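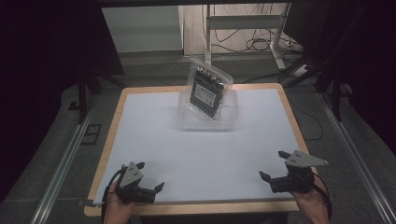 2019-10-13 星期日 阴，下午转小雨

拖了快一个月的日记，今天总算坐下来写了。茶泡得太浓，也懒得倒掉，就这么一口一口喝着，窗外的雨打在晾衣架上，倒是挺适合翻旧账的。

这一个月的心思差不多全在河上。九月初我们把新的记录仪装到Ploslow下游那座旧水闸旁边，Brevberg的那一款，测水位、水温和浊度，每隔十五分钟记一次。装的那天我还挺得意，螺栓拧得死死的，探头套了防护管，缆线也顺着闸墩用扎带固定好了，回家路上还给自己买了一块栗子蛋糕。结果第一次去取数据，浊度那一列从头到尾几乎是一条直线，停在12上面，下了两场大雨也纹丝不动。水都黄成那个样子了，它还是12。我坐在河堤上对着笔记本电脑看了好久，心里真是又好气又好笑。

后来写信去问Greer Lindsay。她在Tindall那边管了好多年的监测站，回信总是很快，而且写得很长，夹着许多她自己踩过的坑，我看她的信比看说明书有意思多了。她说先别急着怀疑探头，去看看量程是怎么设的，再看看刮刷有没有停在镜面上。我照着查，果然刮刷停的位置偏了，正好挡住一半光窗，等于这几个星期它一直在很认真地测量自己的刷子。唉，装的时候我明明转过一圈的，大概是后来拧防护管的时候碰到了。

刮刷归位，量程也改到了1,000，重新放下水，当天傍晚的读数就活泛起来了，最高的一次跳到62。看到曲线终于有了起伏，我在河边站着傻笑，一个遛狗的老先生路过，问我是不是钓到大鱼了。我说比大鱼还好，他点点头走了，那条狗倒是回头看了我好几眼。

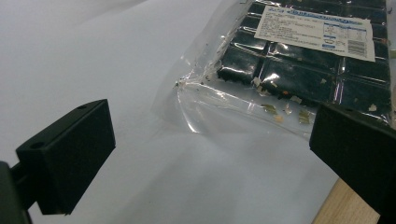

数据好了，接下来又轮到软件闹别扭。Flunow导入的时候认不出Brevberg的文件头，时间那一列全变成了文字，画出来的图像一团毛线。我先是老老实实在表格里一行一行改，改到半夜，眼睛都花了，才想起来可以写一个导入模板，把日期格式和分隔符都定下来，以后每次直接套用就行。模板前后试了好几版，中间有一版把水温和水位对调了，于是我们这条小河的水深忽然变成了十四米多，能开轮船了。现在这一版还算稳当，我存了两份，一份在电脑里，一份发给了Greer，她说她那边正好也用得上，我听了高兴了一整个晚上。

还有夏令时的事情也要记下来，免得以后又忘。记录仪的时钟我决定一直用标准时间，夏天冬天都不拨，画图的时候再换算。去年就是因为中途拨了一次，多出来重复的一个小时，月报里怎么对都对不上，我和妈妈通电话的时候还在念叨，她听得一头雾水，最后劝我早点睡觉。
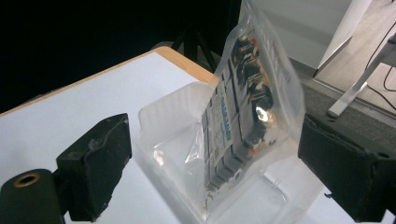

昨天她又在电话里问我：那个探头天天泡在水里，多久要捞上来擦一次？

我跟她说，夏天藻类长得快，每2个星期擦一次，天冷了可以放宽到一个月，擦的时候用软布和清水，擦完在同一个深度放回去，前后各记一个读数，好知道脏东西让数值偏了多少。她说那跟她擦老花镜差不多嘛。我想了想，还真是差不多。

下个星期如果天气好，想再去一趟水闸，把缆线靠近水面的那一截换个走法。现在那里老是挂树叶和水草，水一急，整根线都在抖，我总疑心夜里那些零零碎碎的小尖峰就是这么来的。Greer建议套一段硬管，我觉得可行，就是得先量一量闸墩到岸边的距离，上次量的数字写在一张收据背面，收据跟着裤子一起洗了。

另外电池也该看一眼了，电压比刚装的时候低了一点点，还不用担心，不过入冬以后难说。干燥剂也顺便换掉，打开盖子的时候要挑个不下雨的日子，像今天这样是万万不行的。

晚饭吃了昨天剩的萝卜汤，加了一把粉丝，居然比昨天还好吃。雨好像大起来了，这会儿河水应该正在涨，真想知道浊度跳到多少了。明天要早起，先把雨靴找出来放在门口。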